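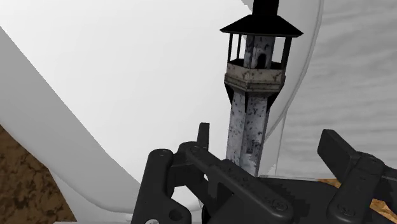 *Fig. 4. Speckled stone texture on a tower with a black roof and open lookout.*

## 4. Priming and stone finish

This section covers the Flirnach tower and wall kits from bare parts to sealed stone. It replaces the sheet in the box, which promises "realistic granite in one evening." Plan on three evenings and a week of waiting.

Revised March 2, 2026. Corrections go to Jyoti Khurana, who keeps the master copy. Kuldeep Nigam wrote the first version, and where his notes and mine disagree I've said so.

### 4.1 Before you start

You need:

- Gray primer, brush-on or spray
- Off-white, mid-gray and black acrylic paint
- 200 grit sandpaper
- A stiff brush you don't mind ruining (an old toothbrush will do)
- A piece of torn kitchen sponge
- Matte sealer
- Dish soap

The kit instructions also list Zisine Stone Effect Medium, part 929. It's a decent product, but I've finished walls with it and without it and couldn't tell you later which were which. If you already own a bottle, use it up. I wouldn't order one.

> **Caution:** Spray primer and spray sealer need moving air. An open window on a still day isn't enough. Work outside or next to a fan that blows out of the room, and read the can, including the part about flames and pilot lights.

### 4.2 Clean and prime

1. Wash every part in warm water with a drop of dish soap. The box says the parts are "paint ready." Wash them anyway.
2. Rinse and let them dry overnight on a towel.
3. Sand the flat faces lightly. Stay off the raised edges.
4. Brush away the dust. Don't use a tack cloth; the ones I tried left a film that the primer pulled away from.
5. Apply one thin coat of primer. You should still see a little of the part through it.
6. Wait two hours, then apply a second thin coat.
7. Leave the parts alone until the next day.

**Note:** The primer label says 20 minutes between coats. That may be true in a dry warehouse. In my basement in August it was still soft after an hour, and I have a thumbprint in a gatehouse to prove it.

### 4.3 Base color

1. Mix two parts off-white with one part mid-gray. Mix enough for the whole building, plus some for touch-ups. Matching a dried color later is harder than people on the forums claim.
2. Thin the mix with water until it runs slowly off the brush.
3. Paint the walls from the top down.
4. Keep paint out of the joints. If it pools in a slot, wick it out with the corner of a paper towel.
5. Let it dry for four hours before you decide the color is wrong. It dries darker.

Kuldeep's notes call for pure white here. He likes a chalky look and he paints under a very warm lamp. Under ordinary room light, I find pure white reads as plaster once the speckle goes on.

### 4.4 Speckle

Test on scrap first. The back of a leftover wall panel is fine.

1. Cover anything that isn't supposed to be stone, then cover more of the table than you think you need to.
2. Thin a small amount of black paint to the thickness of milk.
3. Dip the tips of the stiff brush and dab most of it off on a paper towel.
4. Hold the brush a hand's width from the part and drag your thumb across the bristles, toward you.
5. Turn the part and repeat until all sides match reasonably well.
6. Repeat with mid-gray.
7. While the last layer is fresh, press the torn sponge lightly into a few spots to make larger blotches. Put them where water would run or sit: under ledges, below window openings, near the ground.
8. Stop sooner than you want to. Look at it the next morning before adding anything.

**If the dots are too large:** the paint is too thin or the brush is too full. Change one of these at a time.

**If the dots run:** the surface was still damp. Wipe it back with a wet sponge right away. Once it dries, your only choice is to repaint the base.

**If it looks like cookies and cream:** glaze the whole wall with very thin mid-gray. This fixes most of what goes wrong in this section.

The Esine speckling tool is sold for steps 3 to 5. It's a crank-operated brush in a plastic housing, and it does throw even dots. It also throws them at the ceiling. Jyoti has used hers for two years and likes it. I gave mine away.

### 4.5 Roofs and trim

1. Paint roofs separately, before they are glued down.
2. Use two coats of black. Add a touch of mid-gray if you want the shape to show up at arm's length.
3. Paint thin posts on the sprue and touch up the cut ends after assembly.
4. Scrape paint off any surface that will take glue.

**Caution:** Thin posts snap easily. Lift a finished tower by the base, never by the roof.

### 4.6 Sealing

1. Wait until the paint no longer feels cool to the touch.
2. Apply one light coat of matte sealer from all sides.
3. Check under a bright lamp for shiny patches. Hit those again.
4. Let the sealer cure for 168 hours before the building goes into a box or against foam.

That last figure comes from the Shaikh sealer data sheet. I assumed it was padded, as most of their numbers seem to be, and packed a wall section after two days. The foam came away with the finish on it. I now wait the full week.

**Note:** Shaikh also advertises the sealer as "scratch-proof." It resists fingernails. It doesn't resist dice, keys or a cat.

### 4.7 Touch-ups

Keep the leftover base mix in a small jar with a tight lid and write the kit number on it (the large tower is 3,737). Dab touch-ups on with the sponge, since a brush leaves a hard edge that shows through the speckle. Reseal only the spot you repaired.

For gluing roofs and fitting the base plate, go to Section 5.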